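December, 9:40 p.m.

Back from the Duline shop with numbers, which is more than I had last week. The question I set myself in the fall was whether a machine with an arm, a two-finger gripper and a wrist camera can do the small jobs a person does without thinking: put a tool back in its holder, push a card into a slot, load a washer, hang up a brush. My working answer at the start of the month was "some of them, slowly." I am revising that downward for slots and upward for open holders.

Setup for the day. Lwazi Jacobs ran the arm. I kept the log. The task was putting parts away on a board: pick the part up, carry it to the board, seat it, let go, back off. A trial counts as good if the part stays where it was put after the fingers open. Ten trials per position, no human correction once the approach begins. We lost the first half hour to the wrist camera's exposure, which was set for the old location and washed out anything bright. Lwazi fixed it by hand and wrote the value on tape.

Open holders: 10 for 10. The part can arrive a few millimeters off and the walls guide it in. Corner block, much the same, although the release is ugly. The fingers open symmetrically and the wall on one side doesn't move, so the part gets shoved a little on the way out. A person would open one finger and slide. The gripper has no such motion, and Gráinne Phelan says we shouldn't script one until we know how often it matters. Fair.

Slots: 3 for 10 on the first set. After we slowed the final approach, 6 for 10. Every failure was angular. Position was within tolerance each time; the part came in rotated by a degree or two, touched the rim and stopped. The arm then kept pushing until the force limit tripped. I had the limit at a conservative value and I'm leaving it there. A higher limit would have turned two of those failures into broken parts and none of them into successes.

Cycle time is the other bad number. Median from pickup to release was 41 seconds. I did the same sequence by hand for comparison and took 4. Lwazi took 3 and was talking at the time. If the machine ran unattended overnight none of this would matter, but at present someone has to stand next to it, so the labor saved is negative.

The total for the month stands at 964 trials across all stations. The first 300 are on the old firmware and I no longer trust them for anything except a rough failure list. I should recompute the summary table without them before Gráinne sees it.

Spent some of the break reading the Makport literature for their kitchen unit, which claims to unload a dishwasher. The demonstration uses plates of one size in one rack. That is a fair test of plates of one size in one rack. Nothing in it about flatware, nothing about a bowl nested in another bowl, and the word "supervised" appears once in the small print. The Hirkar people are more careful and say outright that theirs folds towels and does not fold shirts. I would buy from Hirkar first.

Pasting in two views from the wrist camera, gripper and board together, so the geometry is in one place with the notes.
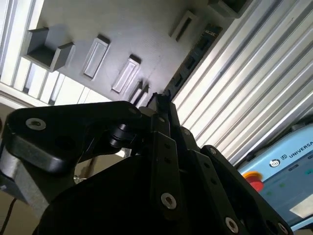
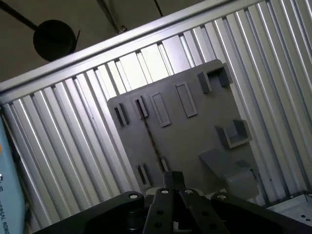 The part I keep returning to is search. When I miss a slot with a key, I don't back off and replan. I leave the key against the face and drag it until it drops. The motion is small and mostly done by feel. Our controller treats contact as either the end of the job or a fault, and has nothing in between. Rafferty (the planner, version we froze in October) has a spiral search mode, but it was written for round pegs and assumes the axis is already correct. With a flat part the axis is the whole problem. What I want is a slow rock through two degrees either side while holding light contact, and stop when the force falls off. Lwazi thinks he can have it running in three days. I wrote down five.

There is also the lighting. Bare aluminum throws bright bands into the camera and the edge finder sometimes locks onto a groove. Two of the early slot failures may belong in that column instead of the angle column. I went through the saved logs and can't separate them. Next time I log the detected edge along with the pose.

On the household question, then, as of tonight. Putting things into open containers: yes, if the owner can wait. Putting things into narrow places: no. Deciding what belongs where: not tested, and I suspect it is the easier half. My own dishwasher has been clean since this morning and is still full. By our measured rate, and ignoring the nested bowls, the arm would need most of an hour for it.

To do:
Recompute table without the first 300.
Ask Gráinne about matte film for the extrusion.
Replace the tape on the exposure setting with an entry in the config file.
Print two spare flat parts; the corner on the current one is rounding over and that alone could change the slot numbers.
Unload dishwasher.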